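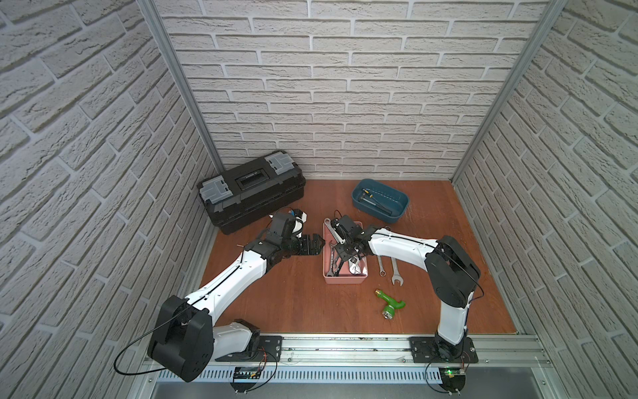
19/08/2024

Second evening of the robotics class, and I came home less impressed than last time, which the brochure would not like.

The plan on the whiteboard was "two-arm tool sorting". In practice that means you have a heap of spanners, you have two arms, and by the end of the evening each tool is supposed to be in its proper place. I could do it in the time it takes the kettle to boil. I said so, and was told that this is what everyone says in the second week. Fair enough, but it doesn't answer the point.

We are in a team of 4 and we are called Tuhiwai, because the teams were handed out with names already attached. The team across the corridor is Ronar. They have the same task and a good deal more confidence. One of them told me on the stairs that their arms were "basically trained". I asked what basically meant and he said it needed more data. Everything here needs more data. I have started to hear it the way I hear "the part is on order" from a garage.

What we do is steer the arms by hand from a pair of controls, over and over, and each go is recorded. Then the recordings are fed to the program, and the program is meant to pick up the knack. We have 178 goes so far. I would like somebody to tell me how many are enough. I asked, and the tutor said it depends. I asked what it depends on and he said variety, how clean the recordings are, and luck. I wrote down luck. It was the first thing all evening I fully believed.

My turn at the controls came after the break. It is harder than it looks, I will give them that. You think your hand is level and it isn't. The pink bin was my job, and the trouble with a bin of spanners is that they lie across each other, so you go in for one and get two, or you close on the edge of one and it slides off and ends up underneath. I had the right arm down among them and could not for the life of me tell how deep I was. The tutor says go by the wrist camera picture. The wrist camera picture, when you are down in a bin of grey metal, is a picture of grey metal.

The left arm was supposed to be helping. Whoever drives the left arm in our team (not me, and I name no names) likes to hold it open next to the bin and wait for a perfect moment. I said we would all be retired before it came. She said that if both arms went in they'd clash, and then we'd lose the recording and possibly a finger off the gripper. I had no answer to that, so I said "hm" and went back to my spanners. She was right, I think. It still annoys me that we have two arms so that one can stay out of the way of the other.

Then the garden hose nozzle. I asked why there was a hose nozzle in a tool sorting task. Variety again. If the program only ever sees spanners it will fall over at the first thing that isn't one. All right, but then why stop at a hose nozzle? Why not a teapot? The tutor wrote down teapot, so I may have done some harm there.

We had a row, a small one, over what counts as sorted. The task sheet says the tools go "in the appropriate container" and does not say which container is appropriate to what. Two of us held that the basket is for screwdrivers and the like and the toolbox is for spanners. The other two held that the toolbox stays shut, on account of the latches, which none of us fancies trying with a gripper. I was on the side of leaving it shut. Anything with a catch on it gives me trouble with my own fingers. We put it to the tutor and he said to be consistent. So now we have to go back through the old recordings and find out whether we have been, and I can save everybody the bother. We have not.

The end of term showing is in November. Somebody is coming from Briritz, who I gather pay for part of the course, and there was talk of Varora sending a person too, though when I asked what Varora make I got three different answers. Each team gets 5 attempts with hands off the controls, and whatever it manages in those is the score. I asked what last year's best was. There was some looking at the floor. Finally: 4 out of 5, with a footnote, the footnote being that one of the four was nudged. I don't call that four. If I nudge the car over the line it hasn't passed its MOT.

And yet I stayed on after the rest had packed up and did a few more goes. I want to be clear with myself about why. It was not faith in the method. I had found that if you come at a spanner from the jaw end and close slowly it mostly stays put, and I wanted to see whether that was me or chance. I got three cleanly, then dropped two, so the question is open. I did not tell the team. If it is chance I would sooner find out privately.

Things to do before next time: read the task sheet again. Ask whether the dropped goes get kept or thrown out, because I can see arguments for both and nobody seems to have picked one. Take a cushion, those stools are a disgrace. Work out what I am going to say at home when I'm asked how it went, as the last time I said "promising" and had to explain it for an hour.

Shoulder aches. It's the holding your arm up that does it. Bed.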